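Tablet task, right arm keeps pressing too hard – Mitthorpe robotics club

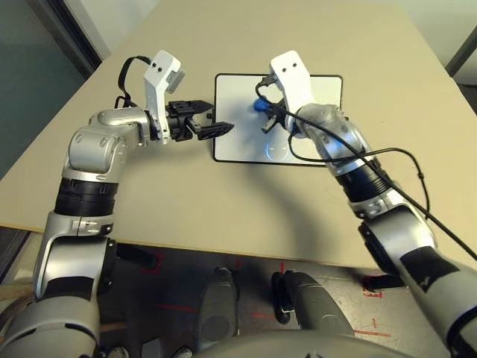 kandier_k
We're up to the drawing task for the October showcase and the strokes come out uneven. Teixeira's group wants 90 clean runs before they'll sign off and we have 62. The right gripper comes straight down on the tablet while the left one waits open at the side. I reckon the cable looping off the right gripper is tugging.

fetow
Doubt it's the cable. Check your table height first.

adalberto.marinho
Agree with Fetow. Ours was 4 mm out – looked like a force problem for weeks.

kandier_k
Measured it last night, height's fine.

fetow
Then re-zero the wrist and try again before you touch the cable.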